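Subject: Re: [finishes] black tops, rings, and how long is long enough

Quick one, I'm between coats and my hands are a mess.

To whoever asked about the Rashti black: yes, it goes on fine with a foam roller. No, it does not like to be touched again once it starts to grab. Leave the bubbles. Most of them go flat by themselves. If you chase them you get a dull stripe and you're sanding the whole top again, ask me how I know.

My batch is the July order, 730 sq ft of top all told, three coats. Contractor wanted $3,980 for the same thing and wouldn't commit to a date. So here I am doing it myself, evenings mostly.
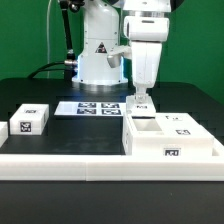 On the cure time thread, earlier message:

> I don't buy the four week wait. We put Plornico clear over
> black on our counters and were using them in three days.
> Coffee, laptops, the works. No rings. If yours is marking
> after a week then the coat underneath was too thick or the
> room was too cold. Waiting longer just hides it. Also nobody
> has said what they thin with, which matters more then the
> brand.

OK so partly agree. Thick coats, yes, guilty on the first top. But three days is only light use in my book. A mug is light. A heavy planter with a metal foot is a different story, I had one print right through the clear at day nine and it never came out. Had to cut it back to bare and start over. Room was 68 the whole time so it wasn't cold.

Thinning: water, a capful per quart, no more. Tried the Cliven additive once. It buys you open time but the sheen came out patchy on me, shiny at one end and flat at the other. Might of been my stirring.
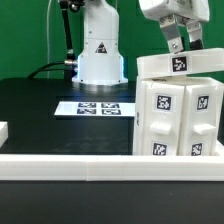

Flat green wall, white in front of it.

Sheen next, because three of you asked. Go flatter than you think. Black in satin shows every wipe mark and every window. Dead flat shows fingerprints, so you lose either way, but fingerprints wipe off. I use the matte clear on everything now except edges. Edges get satin, they take the knocks.

Sanding between coats: 320, by hand, barely any pressure. The Destico pads are OK but they load up fast with black and then they scratch. Throw them out sooner than feels right.
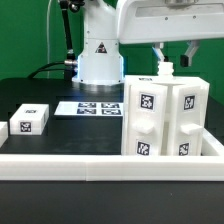 Black tabletop, dark round plate sitting flush.

Wiping down, damp cloth and a drop of dish soap. Skip anything with ammonia for the first month. Skip wax forever, you'll never get another coat to stick.

Still don't have an answer on touching up small chips. A brush leaves a bump. A marker looks purple in daylight. Anyone tried thinned paint on a toothpick, a few passes? 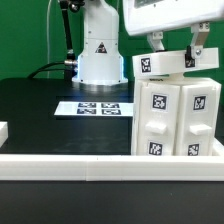 Metal plate on the table, black cable off to the left.

Got to go, second coat is due at 6 pm and I still have to vacuum. Will post the sheen samples when theyre dry.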